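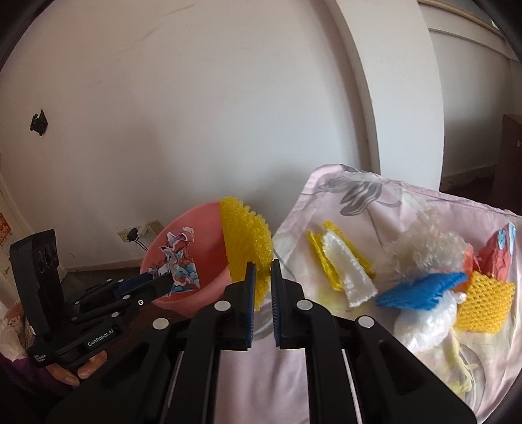

Waste sorting at the Brirkwood packing room begins at the bench. The room handles outgoing parcels for three small brands, Rozīte, Buvier and Vusham, and its supervisor has spent the past year reducing what goes into general waste. The supervisor, who asked not to be named, has one rule for the small bins by the wall: a round pink plastic bin takes foam and paper together, so a piece of yellow foam netting and a crumpled sheet of patterned wrapping can end up at the same one. Separation happens later, at the sorting table.

"We tried separating at the bench," the supervisor said. "Two bins per packer. The error rate was worse than with one. People packing at speed put things in whichever opening is closer."

The sorting table was set up in February. Each bin is emptied onto it at the end of a shift and the contents are divided into foam, clean paper, coated paper and the rest. Over the first full month the table received 1,695 liters of loose material, measured in the crates before pressing. Foam accounted for 618 liters of that.

"Foam is the whole problem by volume. By weight it hardly registers," the supervisor said. "Netting is the worst of it. It's mostly air, it springs back, and it props itself against the side of a bin and blocks the opening. You get a bin that looks full and has almost nothing in it."

The instruction to packers is to push netting flat against the bottom before adding anything else. Pieces with clean edges go back into stock for wrapping glass. Ragged ends are cut off with shears and bagged.

I asked how a reusable piece is defined.

"It has to close around a standard bottle with no gap. If it doesn't close, it's offcut. We used to keep everything, and we had a shelf of pieces that fit nothing."

Paper is harder to judge. Plain tissue is accepted by the mill in any condition short of greasy. Printed wrapping depends on the coating, and the supervisor uses a tear test: uncoated sheets show fiber along the tear, while film-backed sheets stretch before they give.

"Creasing doesn't matter to the mill. Tape matters. A sheet with tape on it takes 10 seconds to clean, and at that rate we only clean the large ones."

Bin color carries no meaning in the system. The supervisor considered color coding and dropped the idea after pricing replacements.

"Round ones are easier to wipe out, no corners. I'd pay more attention to the shape than the color. A rectangular bin sits better against a wall, but the tissue scraps pack into the corners and you end up picking them out by hand."

The share of material kept out of general waste now stands at 87 percent by volume. The supervisor expects little further improvement without a change in what arrives from suppliers, and has asked Buvier to drop film-backed wrapping from its gift sets. A reply is due before the next stock order.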